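Vamitz is a bench automation kit sold by Elden, a small firm based in Murkasar. It was designed by Buppha Saithong and went on sale in May as a follow-up to the Intarasuk arm. The kit is meant for light handling work on a flat table – moving stationery, small parts and similar items – and is offered to colleges and small offices.
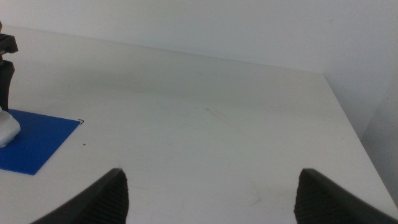
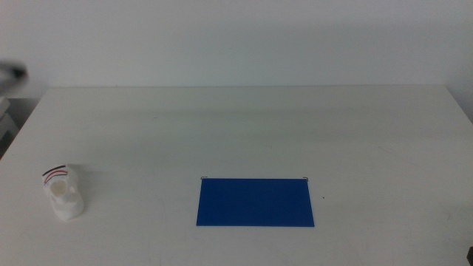

Vamitz at work on a white tabletop. Second picture: a blue hanging file folder on the table.

The basic kit costs £2,517 and comes with a 30-day return period. Setting up takes almost 6 hours, according to the handbook. A review by Gemma Mapplebeck found the instructions clear but thought the price high for a kit with a 14-month guarantee. Spare grip pads are sold separately.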